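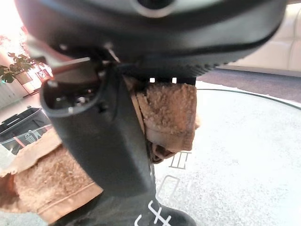
Industry > Robotics > Failures

Last updated: January

The Grip That Would Not Open

The fault at Traler's test site in Torau first showed up in the log as a timeout. The controller told the gripper to open, waited 200 milliseconds for the finger position to change, and got the old value back. It then marked the grip as released and started the next move with the towel still held.

Traler runs towel folding as an endurance test. The failure came on cycle 405, with no collision and no motor overload on record. Nieminen, which built the controller, blamed the cable. Prolero, which supplied the gripper, blamed the software.

Both had a case. A conductor in the signal cable had cracked near the wrist, where the bend was tighter than the drawing allowed. The break opened only at certain wrist angles, so bench checks passed. The software treated a missing reply as a finished command.
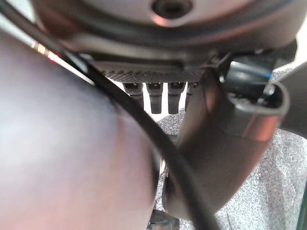 Why didn't the safety stop trip?

The stop watches joint force and speed, and both stayed within limits. A false report of an open grip was outside what it was built to check.

Traler rerouted the cable with a wider bend. Nieminen changed the controller so that 2 missed replies in a row halt the arm. Prolero has yet to revise its drawing.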